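About Stillby

Stillby provides refreshments for meeting rooms, reading rooms and small offices in Histholm and the surrounding villages. The company began with a single tea trolley and today serves 414 rooms on a regular basis.

Our work is the table itself. We bring the cold drinks and biscuits, lay out mugs, plates and coasters, and return at the end of the day to clear and wash up. Customers may choose a morning table, an afternoon table or both – the afternoon table is the more popular in November.

All crockery is kept at our store in Pututis Lane, where 1,266 mugs are washed, checked and shelved by size. Chipped pieces are withdrawn from use. A standing order may be changed until noon on the working day before delivery, and orders for more than 100 guests are handled by our events desk.

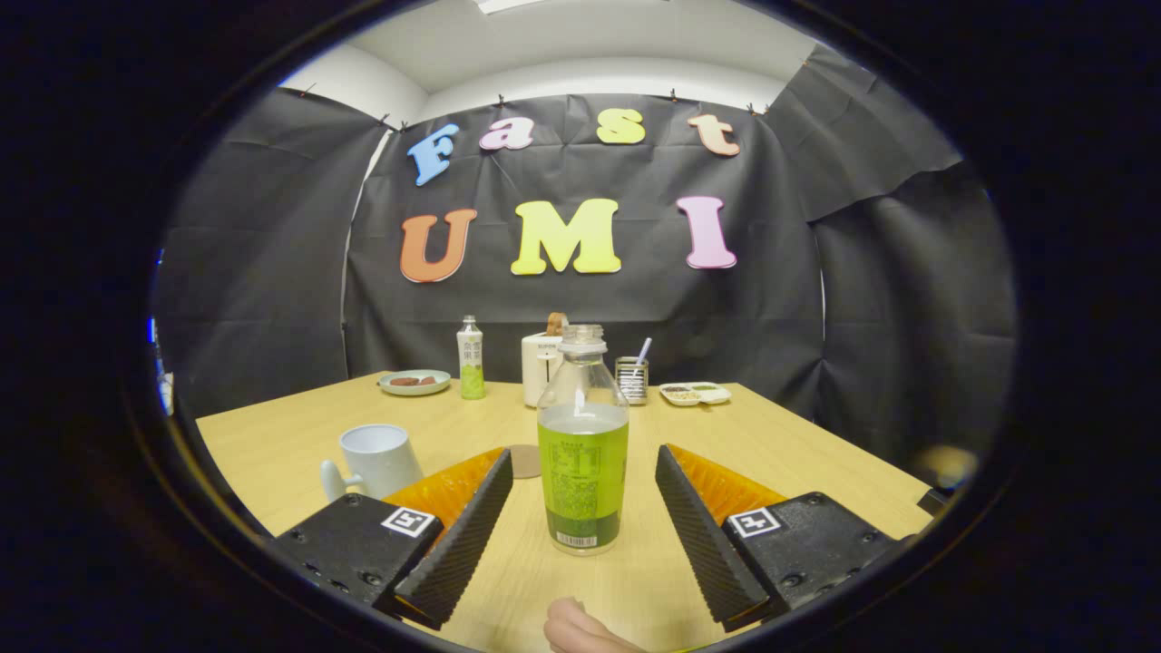 Text: Rathnayake, Stillby Customer Office

A bottled drink, a mug, a coaster and a small plate with something to eat are typical of the tables we lay. Requests for a first visit may be made by telephone or at the store counter.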